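November 12, 2024 – fingertip comparison, hand-held unit, Lalbridge flat

Carried on from the notes Kwadwo Zakaria left on the shared drive. Aim for the day was to get the blue textured tips and the old smooth Bondel tips through the same set of household tasks, with the same operator, and see whether the difference we saw on the bench holds up in a lived-in room.

Tips swapped once only, at the halfway point. Width calibration redone after the swap. Jaw closes symmetrically on both sets, no play in the linkage pins that I could feel by hand.

Tasks: latch and lock on the beige cabinet, jar with the pink lid, tape roll, pen. 20 tries per task per set. Approach for the latch is straight on and level, jaw open, then close on the latch body and pull. Operator pauses for a beat with the tips either side of the lock so there is a clean start point for trimming.

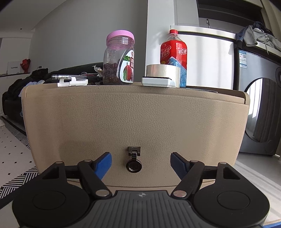
Smooth tips slipped off the latch on 7 tries. Textured tips slipped on two, both when the approach came in high and only the lower edge of the pads made contact. I would not read much into the pen results, as both sets picked it up every time and the only variation was how far it rolled first. Tape roll is close to the limit of the jaw opening and needs a slower approach with either set.

Jar is the interesting one. Textured tips hold the lid well but the pads twist a little under load, and the width reading drifts while they do. Smooth tips do not drift but need more squeeze. The Canpolat controller logs the drift as movement, so any script that looks for "gripper closed" by a steady reading will miss it. Threshold needs widening, or a short filter.

Tracking held throughout apart from one dropout, session 3494, up to 60 frames lost. Marked as bad, not deleted.

To do:
– repeat latch task with the approach height fixed
– ask Humley for a stiffer backing on the textured pads, same outer shape
– check the drift against the February logs before changing the threshold
– smooth tips back in the labelled bag, left one has a nick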